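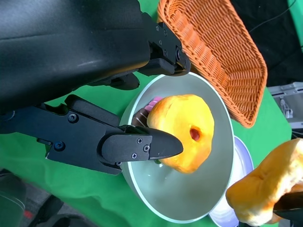
March, bench 2, two-arm cell. Entry by Hadiza.

Fault: left gripper kept closing after the stop was pressed. Nobody hurt. Cell is tagged out until the items at the bottom are done.

Task was the bun transfer, bowl to basket, both arms under teleop. Mandla on the leaders, me on the pendant, Kelechi logging. Green cloth and the usual bakery props. We were on run 697 by the lab counter.

Time 2:20 pm. Left arm had gone into the gray bowl for a bun, right arm was already holding one. Left fingertip pushed into the side of the bun and the current reading climbed. Mandla opened his hand on the leader. The gripper stayed where it was, then started closing further. He called it and I hit the stop. Both arms braked. The right gripper held position as it should. The left one went on closing for what the log gives as 11 more control cycles and quit at the current limit.

Log notes (Kelechi):
- last good packet from the left leader is 40 ms before the current starts to climb
- after that the driver repeats the last close command with fresh timestamps, so the watchdog never sees a stale message
- stop input registered at the arm controller, no record of it at the gripper board

The last line is the serious one. I had assumed the stop cut gripper power. It doesn't on the left side. Adebayo pulled the cover and traced it: the left gripper supply comes straight off the Prosix unit, upstream of the safety relay. The right one is wired after the relay. The left side was redone when we swapped the supply in, and the drawing in the binder still shows the old layout. I signed off that swap and did not test the stop with the gripper moving, only with it parked. My miss.

The packet loss looks like the leader cable. Wiggling the connector at the strain relief drops the link about every time. Gergely wants to keep the cable for a proper look, so it is in the drawer with tape on it - please don't put it back in service.

Tried to reproduce with the supply current turned down and a foam block in place of the bun. Unplugged the leader in mid close, 20 tries. Driver repeated the stale command on all of them. So that part is software and would happen with a good cable too.

To do before the tag comes off:
- move left gripper supply behind the relay (Adebayo)
- driver to pass on the leader's own timestamp (Kelechi)
- on lost link, hold position and zero the closing current (Kelechi)
- stop test with both grippers moving, added to the morning checklist (me)
- redraw the binder page (me)

Open question: should a stopped gripper hold or go limp? With power cut, ours stay put on the gearing, and a pinched finger would stay pinched. Mandla wants a manual release within reach of the operator. I agree but don't know yet how to fit one on the left arm. Will ask Gergely.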